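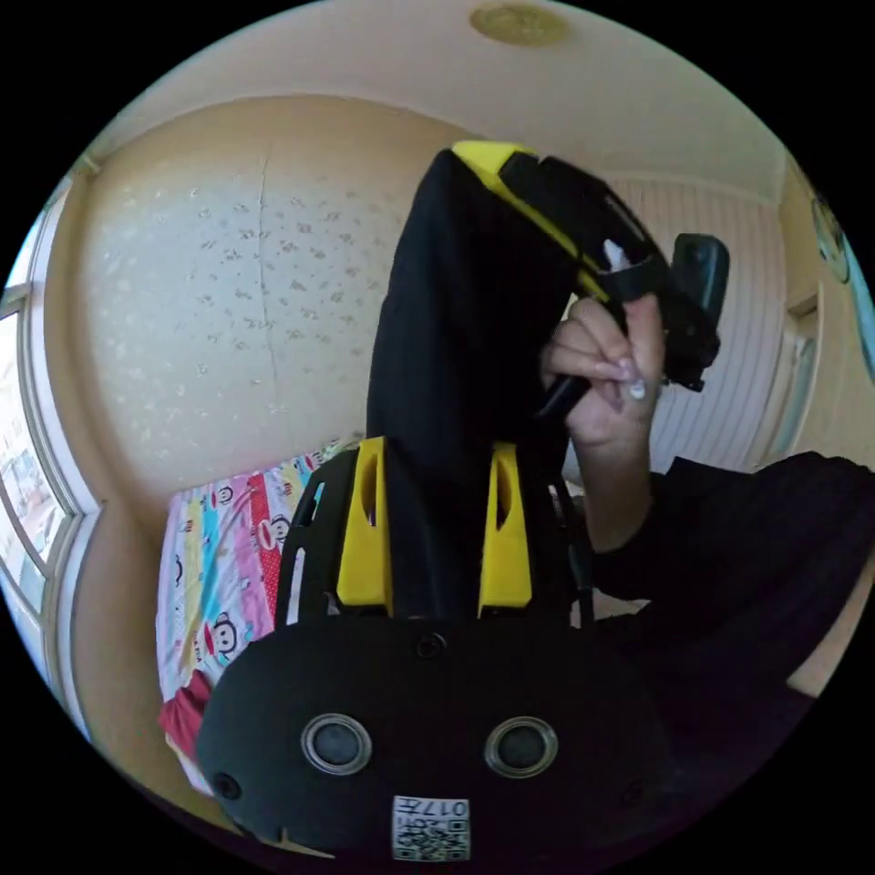
Ebere Lawal reckoned a small bedroom gets messy from the bed outward, and told me so before I'd even picked a topic! So that became my project: how do you keep a little room usable when everything you own lands on the bed?

I kept a tidying diary from December to 22nd May (16 entries, I skipped a few weeks, sorry). The colorful sheet stayed on as my "clear zone" and the rule was that it had to be bare by bedtime. With a window on one side and beige flowered wallpaper behind the bed, I didn't want to hang anything up, so shelves were out.

Most evenings took me 14 minutes. The worst was the night I unpacked my winter clothes, and I gave up and slept on the couch. Next term I want to try the Corkitz folding method on my sweaters.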